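Search this site Search Advanced

3.2 Collecting soft-item demonstrations at home

Students in the Bumura course recorded grasps of small fabric items in their own rooms, using the hand-held gripper built in the first half of the term.

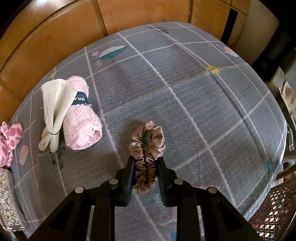

Figure 2. A satin scrunchie held between the gripper fingers over a bed, with rolled pink socks and a white ribbed bundle on the sheet.

The class was split into 12 teams. Each team chose its own surface and its own items, with one rule: every set had to include something that changes shape when squeezed. Hair ties, socks and scrunchies were common choices. In Figure 2 the scrunchie is held upright, with its upper loop above the fingertips and the lower part pinched. We labeled grasps of this kind "partial" — part of the item lies outside the fingers and is free to sag or swing.

Teams were asked for 100 clips per item. Across the course this gave 3825 usable clips after we removed the ones with a missing start or end marker. Patterned bedding made labeling slower. Printed flowers and leaves were sometimes marked as objects by first-time labelers, so each clip was checked by 2 students from a different team.

The clips were stored in the Skuvel format and split by household, so that no bed or table appears in both training and test data. Results for partial grasps are reported separately in Section 4.

This site uses cookies to remember your settings. Accept Manage

Related items
Ouali: a low-cost finger design for classroom grippers
Labeling cloth in student-recorded video
Cametti course notes, June update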